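Budgeting for a second bin-picking cell: what do people forget?

Posted by Oratile Xaba, 24 Apr 2018

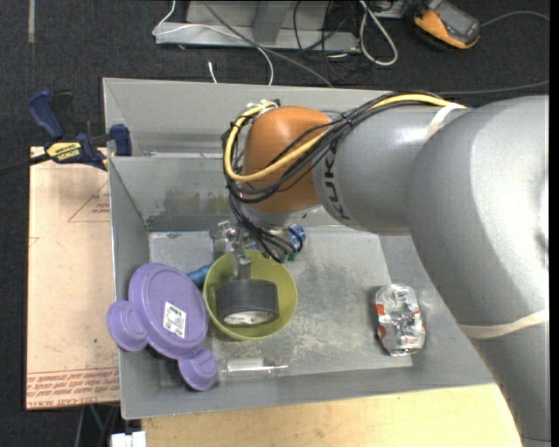
I have to hand in an equipment request in May for a second picking cell and I'd like a sanity check before I do. Our first one was put together over a long period from whatever money was left at the end of each quarter, so I have no clean total to copy from. It's a KUKA arm over a gray bin, with a gripper, and we use it to test picking of mixed items. The yellow cable and the thin black ones run along the outside of the arm and are held on with bands and ties, and the wires hang down near the wrist. One of them can end up over the item we want, and in the bin right now there's a blue can-like object partly behind them. The bin has a bar clamp on its rim. None of this was ever on a purchase order as "cable management" or "fixture," and that is what worries me about the new request.

What I have on the list so far:

Arm and controller
Gripper, one spare set of fingers
Camera and mount
Table and bin
Safety scanner
Test items

The only firm quote I have is for the table and bin mount from Zinderell, which is 1365 dollars without shipping. For the arm I'm waiting on two dealers. My manager wants one number and will not approve a second request this year. What lines am I missing, and how would you split new versus used?

Hanne Mustonen

Cables. You already know this from the sound of it. Ask for a proper dress pack when you ask for the arm quote, and make the dealer put it on its own line so it can't quietly drop out. It has to fit the arm and the reach you'll use, so tell them the lowest point in the bin the gripper has to get to and how far the wrist will turn. Ours went in after the fact and we paid for a technician's visit on top of the parts.

Other lines I'd add:

Spare cables for the gripper, 2 sets. They wear at the wrist first and the lead time on ours was long enough to stop work.
A fixed bin mount with locating pins. A clamp holds fine until somebody takes it off to clean the bin, and then your taught positions are off and you lose a morning. If the Zinderell quote is for a mount with pins, you're covered. If it's a flat plate with slots, ask again.
Electrical work. An electrician, the disconnect, whatever your building wants. This is the one I see left out most.
Floor anchoring or a base heavy enough not to need it.
Shipping and rigging. Ask for both in writing. "Delivered" can mean delivered to the curb.
Training, if anyone on your team is new.
A risk assessment done by someone outside the group.

On new versus used, I would buy the arm used and the safety equipment new. Ask for the controller's software version before you agree to anything, and ask whether the licenses transfer. We bought an arm through Trorora and the arm was fine, but the option we needed for the camera connection wasn't on the controller and had to be bought separately.

Don't spend much on test items. Tape rolls, drink cans, clear plastic containers and odd-shaped toys will give you plenty of trouble. Clear plastic and shiny metal are hard on cameras, so if those matter to you, get a loan camera and try it over your own bin before you commit to the model.

Alois Eder

Get the arm new. Used is never worth it.

Fulgencio Pastor

I don't agree with Alois. We have run a used one for 26 months with one brake repair. It depends on who can service it near you, so call the service office first and ask what they still stock for that controller.

To add to Hanne's list, put in a contingency line and call it that. If your manager won't take a contingency line, put in the second gripper as a full unit instead of just the fingers, because that is the part most likely to break in a bin with hard walls. Also check compressed air if the gripper needs it. We had to run a new line from the other end of the building and it went on the maintenance budget, and they have not forgotten it.

Oratile Xaba

Thanks, all. I called Zinderell and the quote is for a flat plate with no pins, so they're sending a new one. I've added the dress pack, electrical, rigging and the second gripper. Still no answer from one of the arm dealers. Hanne, was the camera option something you could see on the quote, or did it only come up once the controller was running?

Hanne Mustonen

Only once it was running. Ask for a printed list of the installed options and compare it with what your camera supplier says it needs.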